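From: Mairéad Mac Suibhne
To: cestberg-hosts
Subject: Re: [cestberg-hosts] Late checkout, and how late is late

Tài Hà wrote:

> The Policarpio is getting more and more guests asking
> for late checkout, and they all ask the night before,
> usually after 23:00, usually by text. Our stated time
> is 10. I've been letting people stay until noon if
> they're nice about it. My cleaner is no longer nice
> about it. Does anyone charge? Does anyone have a rule
> they stick to? I have four apartments and two of them
> turn over the same day nearly all summer.
>
> Also, is Vivent still doing the linen for anyone up
> the hill, or have they given up on us?

Tài, welcome to the club. I've been renting out the two apartments above the old pharmacy long enough to have tried every policy there is, and I can report that guests read none of them.

For the first few years I did what you do, noon for the nice ones. The trouble is that everyone is nice at 11 at night when they want something. I had a couple who were so charming about it that I gave them until 1, and at 1 they were in the shower, and at 1:30 the next family was sitting on their suitcases in the stairwell with a toddler who had opinions. I bought that family lunch. It was not a cheap lunch.

Then I went strict. Ten o'clock, no exceptions, printed on a card by the kettle. That lasted until April, when I got a review that called the apartment "spotless, quiet, well located, and run like a ferry terminal." Three stars. I have framed it.

What I do now is boring and mostly works. Checkout is at 10:30. If nobody is coming in that day, you can have until 1 for free, and I offer it myself the afternoon before so that it looks like generosity. If somebody is coming in, the answer is no, but you can leave your bags in the hall closet and come back for them any time before 6. Nine times out of ten the bags were the whole problem. People don't want to lie in bed until noon, they want to go look at the castle without dragging a suitcase up to it.

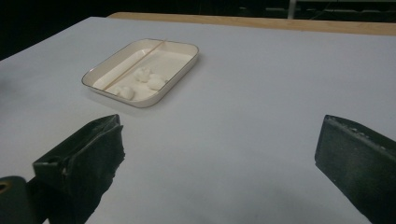

Pin-yu Wan told me she tried the closet idea at Flanora and had to put a combination lock on it within a month, after one guest went home with another guest's skis. So get the lock first. She also said that charging for the extra hours brought in almost nothing and started arguments, and that she gave it up when a man asked her to prorate 20 minutes.

On charging in general — I know Lorna Bañez does it and swears by it, but she has 23 units and a person at a desk. With four apartments you are the person at the desk. You'll be the one standing in the doorway asking for money from somebody with wet hair.

As for your cleaner, please pay her for the waiting. I started doing that two summers ago and it changed my views on late checkout very quickly. Once a guest's extra hour comes out of my own pocket, I find I'm much better at saying no. If you have two same-day turnovers, give her the order the night before and tell the guests in the first one that their checkout is firm. The second lot can have an extra half hour while she's busy downstairs.

The text messages I can't help you with. I turn mine off at 9:30 and leave the emergency number, and in all this time the emergency number has been used for one real leak and one request for a corkscrew (top drawer, where it says on the card).

Vivent still comes up the hill, but they changed the pickup and now they want the bags at the bottom gate before 8. They also want them tagged, in marker, with the unit number on every bag, or you get somebody else's pillowcases back. I am currently the owner of a very nice set that isn't mine. Gray stripe, hemmed. If they belong to anyone on this list, they're clean and I'd like my white ones back.

Nerea Alcaraz was putting together a shared pickup for the people on our side so that we don't all have to drive down. Nerea, if you're reading, I'm in for both apartments, and I have a car with a working trunk, which I understand puts me ahead of the field.

Mairéad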